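Filling a fruit bowl for the table: order, placement and storage

Kument Kitchen Notes, tabletop series. Text by Lorena Quiroga, checked by Hadiza Akinola.

These instructions cover a mixed bowl of apples, avocados and grapes, set out at room temperature and eaten over several days. Use a wide, shallow bowl. A deep one hides the bottom fruit, and bruises there go unnoticed.

Preparation

1. Wash the bowl and dry it completely.
2. Check each apple for soft spots. Set damaged ones aside for cooking.
3. Press each avocado lightly near the stem. Firm fruit can stay out. Fruit that yields should be eaten the same day or moved to the refrigerator.
4. Leave the grapes unwashed until serving. Remove split or shriveled ones from the bunch.

Loading the bowl

Start with the avocados. Lay one across the bowl at a slant and stand the second against it. Put an apple on each side. Grapes go in last, on top, with the thick end of the bunch toward the middle and the narrow end over the rim. Keep them on the table until the heavier fruit is settled. 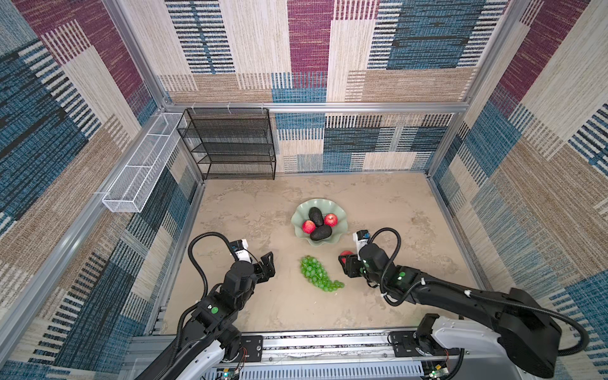
Page last changed: Tue 24 August

With two avocados and two apples in a scalloped bowl, a third apple will usually fit on the right, near the rim. Lower it in; do not drop it. If it rolls, turn it stem up and shift the slanted avocado slightly. Lift the grapes by the main stem with one hand under the bunch.

Storage times

Apples give off ethylene and speed up ripening in avocados. To slow this down, keep the apples in a separate bowl until the avocados are soft. Grapes keep poorly at room temperature. Return them to the refrigerator after 2 hours, in a vented bag.

Bowl size

Measure the inside width at the base. The Drunwood shallow bowl is 162 mm at the base and holds five medium pieces without stacking. The smaller one, at 139 mm, holds four. For either size, grapes count as a top layer and are left out of the total.

Related: Washing and drying grapes; Ripening avocados in a paper bag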